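Pamby Household Sorting Collection: Read Me

Bathroom and grooming series, release 4
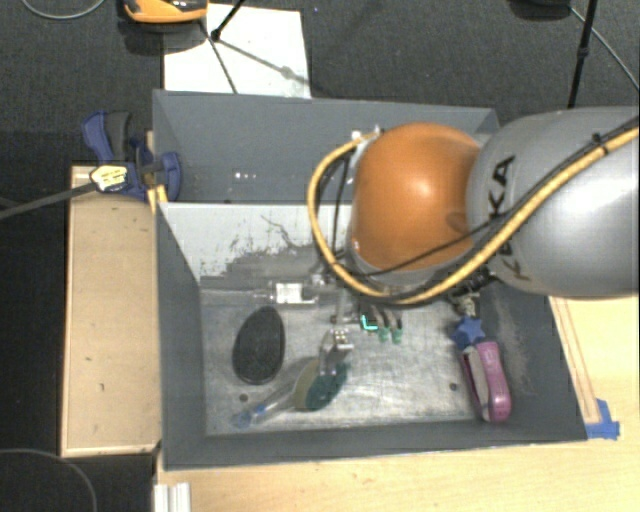 1. Purpose

The Pamby Household Sorting Collection is a set of still pictures and short written records of small household goods placed in open bins. The bathroom and grooming series covers articles of the sort kept on a washbasin shelf or in a bedroom drawer: brushes, small bottles, compacts, combs, soap dishes and similar goods. It was prepared by Ronanine for persons working on the naming, grouping and storage of everyday articles.

The series may be read on its own. Users who also hold the kitchen series should note that the naming rules in section 4 replace those supplied with the earlier release.

2. Contents of the release

The release consists of three folders. The first contains the pictures. The second contains one plain text record for each picture. The third contains the word list, in which every permitted article name appears with its accepted alternatives.

The series holds more than 1000 pictures, divided into 30 groups. A group is a single filling of the bins and the pictures belonging to it. Groups differ in size, and users dividing the series for testing should divide by group so that the same filling does not fall on both sides.

3. The articles

Articles were bought from ordinary shops or taken from the existing stock held at the Grellik store. Worn articles were accepted if they were clean and whole. Goods with sharp points, open blades or loose powder were left out.

Brushes form the largest class. Several have heads in two colours, and clear or partly clear handles are common. Clear handles and clear bottles are known to be difficult to make out against a bare metal floor, and the outlines recorded for them are less exact than those recorded for solid goods. Dark oval articles are also a frequent source of error. A hand mirror lying face down, a compact and the back of a brush may look much alike from one side, and the records use the name "oval article, dark" wherever the class could not be settled.

4. Naming rules

Each article is given one name from the word list. The name describes what can be made out in the picture concerned, even where the article is better known from another picture in the same group.

Colour is recorded as it appears. Where an article has two colours, both are given, with the larger area first. Printing on a label is copied only where it can be read in full. Faint or partial printing is entered as "label, not read".

Articles that are largely hidden are recorded as "part article", followed by the colour of the part that shows. They are not to be joined to a named article unless the connection between the two is plain.

5. The bins

Grey open-topped bins are used throughout the series. Scuffs on the floor of a bin are not recorded. Bright patches caused by the lighting are likewise passed over, though users should expect them on glossy surfaces and should not treat them as markings.

The bins are wiped between groups with a damp cloth and dried. Articles are placed by hand, without stacking, and no effort is made to have them face the same way.

6. Known faults

In 7 groups the records give the handle and the head of a brush as separate articles. These will be joined in the next release. Until then, a count of brushes taken directly from the records will be too high.

The word "bottle" was used loosely in the first release and included tubes and slim containers of all kinds. It is now kept for articles with a distinct neck or narrow end. Some older records have not been altered.

7. Suitable and unsuitable uses

The series is suited to work on household sorting, the preparation of storage guides and the comparison of naming schemes. It should not be used to judge the quality or safety of any product, nor to estimate which goods are commonly found in homes. The articles were chosen for variety of shape and surface.

8. Changes and corrections

The word list was revised in October with the help of the Lâm naming project, whose terms for brushes and combs have been adopted in full. Corrections should be sent to the Pamby records desk, giving the group number, the name at present recorded and the name proposed. Accepted corrections are entered in the change list at the next release.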